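Section 3: Getting Your Show Ready for an Online Audience

Welcome to the fun part! By now you have your Fasdale account and your performers have accepted their invitations. This section takes you from an empty virtual stage to the moment you let people in. Set aside an evening for it the first time. After that it goes much faster, and you may even start to enjoy the cue list (we do).

Before you start
Have these open or on the desk next to you:
Your running order, with the name of every act
All video and music files, saved in one folder
Headphones with a wire, if you own a pair
A second device logged in as an ordinary audience member

Setting up the stage

1. Sign in and choose New Performance. Type the title just as you want it to appear on the ticket page.

2. Pick a layout. Solo works beautifully for monologues and readings. Duet puts two performers side by side at equal size, and Cabaret gives your host a corner of the screen all night long, great for a chatty emcee!

3. Drag each performer from the Green Room list into the running order. Their microphones stay off until you bring them on.

4. Add your pre-show. Most companies open the chat half an hour early and play music under a title card. Go to Lobby, then Playlist, and upload your tracks.

Note: The Lobby holds 268 people. If you sell more tickets than that, turn on Overflow Lobby in the same menu. Both groups see the same title card and join a single chat once the show begins.

5. Build your cues. Click the plus sign under an act and choose Video, Sound or Curtain. Give every cue a name you will recognize in a hurry. "Rain, slow fade" is a lot easier to find than "audio_final_2".

6. Press Save Stage. The gray dot next to the title turns green.

Caution: Closing the browser tab before the dot turns green will lose any cues added since your last save.

Running a tech rehearsal

7. Choose Rehearse. The audience doors stay locked in this mode, so go ahead and make a mess.

8. Ask each performer to speak their quietest line and then their loudest. Set the level on the loud one, then listen to the quiet one again from your second device.

9. Run cue to cue, skipping the dialogue in between. Ornella D'Amico, who stage-managed the Wanyama play readings on Fasdale, likes to do this twice, the second time with her script closed. Try it! You find out very quickly which cues you know.

10. Check captions. Names of characters can be added under Words, and they will be spelled correctly from then on.

If something goes wrong in rehearsal
Error 503: the stage is still loading. Wait for the green dot and press Rehearse again.
Echo on one voice: that performer has the show open in two tabs. Ask them to close one.
Video cue plays without sound: open the cue and check that Mute Source is off.

Opening the doors

11. Switch from Rehearse to Live. Your host now sees a countdown in the corner of their screen.

12. Click Open Lobby and say hello in the chat. A first message from the company gets everybody else typing.
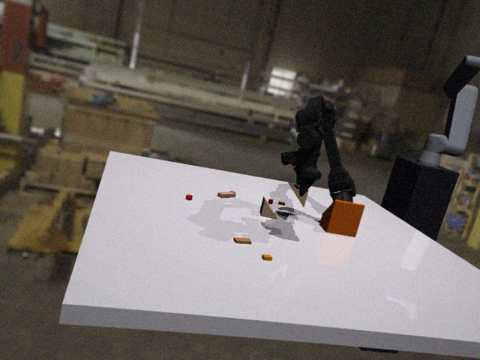 13. When the countdown reaches zero, press Curtain. The Lobby music fades by itself and your first act comes up. Keep one hand near the Hold button for the opening minutes; it brings back the title card if a performer drops out.

14. After the bows, choose Afterparty to let the audience turn on their cameras, or Close House to end the night. The chat is saved under Archive in either case.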